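What's in the Junk Drawer? Our Household Clutter Project
Final report, 10 February 2021
Group: Treasa Fitzgerald, Delwyn Halliday, Bogdan Szulc

Why we picked this

Our course asked for a project on everyday objects, and I'd been fighting with my kitchen drawer all winter, so I pitched small clutter. Delwyn wanted to do shoes. We voted, sorry Delwyn!

We asked people in our building to hand over whatever small stuff had no proper home in their kitchen or bathroom. We got 269 things from 10 apartments, way more than we had shelf space for, and I typed every one of them into a spreadsheet (my wrists still remember). Of those, 148 came from kitchens and the rest from everywhere else.

How we sorted

First we tried sorting by room. That fell apart in one evening - a sponge lives in the kitchen, the bathroom and under the sink with the car stuff, and Bogdan and I argued over it until we gave up. Next we tried sorting by material, which was tidy on paper but put things together that no one would ever store together.

What worked best was small mixed batches. We put a handful of things in a metal bin, looked at them for a minute, and each wrote down where we'd put them at home. Then we compared answers.
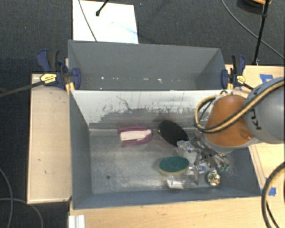 Figure 1. A mixed batch in the front bin, with the scouring sponge and the pink U-shaped piece. Rear bin empty.

Sponges were easy, and all three of us had the same answer nearly every time. Little packets were the worst. Treasa (that's me) says trash, Bogdan says "keep it, you might need it," and Delwyn changes her mind from batch to batch. Smooth dark things with no obvious handle or lid also slowed us down a lot, and so did anything with an odd shape.

What I'd change

I'd use smaller batches from the start. I'd also write the labels before collecting anything, because we did ours in April-style spring cleaning mode and had to redo a whole page of them. Bríd Hennessy read our draft and asked why we never tried sorting by how often a thing gets used. Good question - we ran out of time, but I'd start there.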